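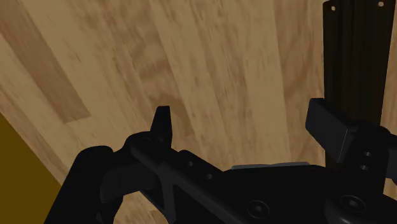
Simulator view with the black gripper over the plank surface, nothing held.

Gruko wrist-view simulator: open day review

Print this page | E-mail this page

Last updated: 04/11/2023

Usalix ran an open day for Gruko, its simulator for gripper work, at the Ongart site in Fullwood. Visitors got a talk, a demonstration and then 8 minutes each at a workstation. I took two turns.

The talk covered licences and hardware. A single seat costs £700 a year and runs on an ordinary office computer with a mid-range graphics card. Setting up a new gripper from its drawings takes roughly 80 minutes, according to the demonstrator. I had no means of checking this.

Rendering is good where it matters. The gripper model keeps its screw heads, round holes and bevels, and the pale plate stands out clearly from the black parts. Wood grain is convincing, with knots and changes of shade between boards. Other surfaces are less so: the olive-yellow area at the lower left is a flat colour with no texture at all. Anyone training a vision system would want to fix that first.

The close view suits checking clearances, but the gripper takes up a lot of it, and I wanted a second view beside it. There is one - it sits two menus down and resets when a file is reloaded.

Controls were steady in both turns. Contact settings are plain numbers in a side panel, with units given. Undo works on settings but does not cover arm moves. The printed guide was for an older version and several page references were wrong.

Worth a trial for small teams already using simulation. Beginners should wait for the new guide, due later in November.

Related items
Ongart bench clamps: long-term test
Choosing a graphics card for simulation
Fullwood open days: how to book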